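Household Notes: Does the Pale Blue Cloth Earn Its Drawer?

Every February the same advice comes back. Throw out the paper towels, buy a stack of thin blue cloths, fold them in quarters, and the kitchen will look after itself. I have heard it from neighbors, from the counter staff at Powell, and now from Lâm Đàm, who wrote in after our last issue to say that I was being unfair to folded cloth in general and to the Usdale readers in particular.

I'm willing to be talked around, but I'd like to see the savings first. Lâm's sums say a household at Usdale gets through 300 paper towels in a season and could get by on five cloths. Fine. My own tally for the same stretch was 200, and I cook for people who spill. Nobody's sums seem to include the laundry, or the cloth that goes under the sink and isn't heard from again.

Then there is the folding. The leaflet that Vustholm hands out with its cloths gives half a page to the subject and insists on a crisp edge all the way down. Thin cloth has its own ideas about that. It slides, the corner curls over, and you find yourself smoothing the same fold again. A darker cloth or cover underneath does help, I'll admit. You can tell pale blue from royal blue without your glasses, and a crooked edge is easier to catch before you stack it.
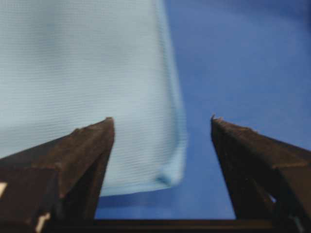
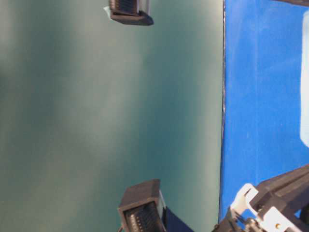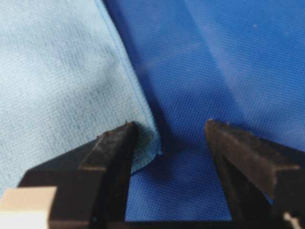
Pale blue against royal blue, first and last pictures. In the last one the fold runs down to a curled corner.

Look at that corner before you believe the leaflet. I get the same thing at home on my own table, and pressing it flat with a thumb holds until I reach for the next one.

Lâm's answer is to fold from the middle and leave the corners for last. I tried it for a week and my stack was a little neater, though it was also shorter, as I had lost patience and put half of them away rolled. Rolled is fine, by the way. They fit in the drawer and nobody at dinner has ever asked to see them. The leaflet doesn't mention rolling at all – I suppose half a page on folding would look silly next to it.

What I still want to know is how the cloths hold up. "Wash as needed" is all the packet tells me, and that could mean anything. If you have kept a set going through a full year of ordinary kitchen use, write and tell me what shape the edges are in. Please say whether you used a dryer. Letters from people who bought theirs last week will go to the bottom of the pile.

Replies to the Tumen desk by 26/09/2018, please, marked "cloths".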